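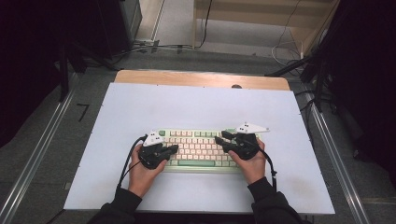
Keith Goodwin commented on the previous issue of this checklist that item 4 could be marked as passed even when the random seed had been set after the data were shuffled, and he asked that the order be stated. The wording has been changed and his comment is closed.

Tensor Code Inspection Checklist
Project: Birnesix
Inspected at: Kerken office
Issue: September 2018, replaces the June issue

Mark each item Pass, Fail or Not applicable. A failed item must carry a comment.

1. Library versions are printed at the start of every script and match the project record.
Pass.

2. Input shapes are checked before the first layer.
Pass. The check stops the run with a plain message.

3. Data types are stated when a tensor is created.
Fail. The loader in the Whitelaw module leaves the type to the default. Integer labels become floats at line 169 and are changed back later. Correct at the loader.

4. The random seed is set before any data are shuffled, split or sampled.
Pass. Two runs on the same machine gave the same split.

5. Training and test records do not overlap.
Fail. Of 2000 test records, 54 also appear in the training set. Remove them and repeat the test. Results reported before the correction are to be withdrawn.

6. Gradients are cleared at the start of each training step.
Pass.

7. Gradient tracking is turned off during evaluation.
Fail. Memory use rises with each batch until the run stops at batch 80. The inspector has seen the same fault in earlier work from this group.
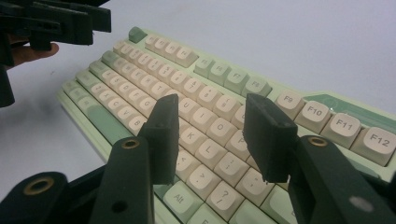

The correction for item 7 should be made in the shared evaluation function and not in each script separately - four scripts now carry their own copy of that function, and they no longer agree with one another.

8. The model is switched to evaluation mode before testing and back to training mode afterward.
Pass, with comment. The switch back is missing from the short demonstration script. No training follows it there, but the script is likely to be copied.

9. Saved models can be loaded on a machine without a graphics card.
Not applicable to this release. Busby will need it and should be inspected separately.

10. File paths are read from the settings file.
Pass.

11. Each warning printed during a full run has been reviewed and recorded.
Fail. Warnings are hidden at the top of the main script. Remove that line, run again and attach the output.

Result: not approved for release. Items 3, 5, 7 and 11 must be inspected again. Items already passed need not be repeated unless the code they cover is changed.

Corrected code is to be submitted with this form attached.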